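We're collecting kitchen episodes for Pomer this month, and I've got properly hooked! The target is 50 before the end of October, and I managed 12 yesterday before my shoulders gave up (teleoperating is a workout, trust me). Skirton's hands are lovely on mugs, much fussier with plates. I bin any take where I dither, as the model copies dithering beautifully.

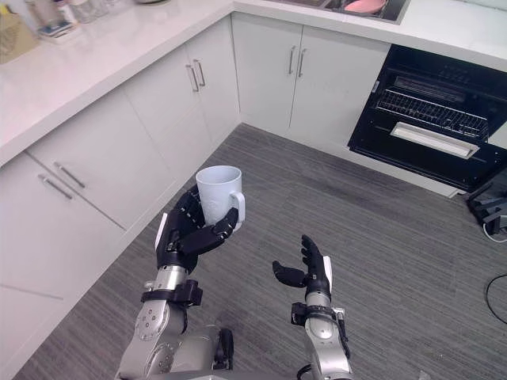
*Mug in the left hand, right hand free.*

Drawers next, once I've had a cuppa.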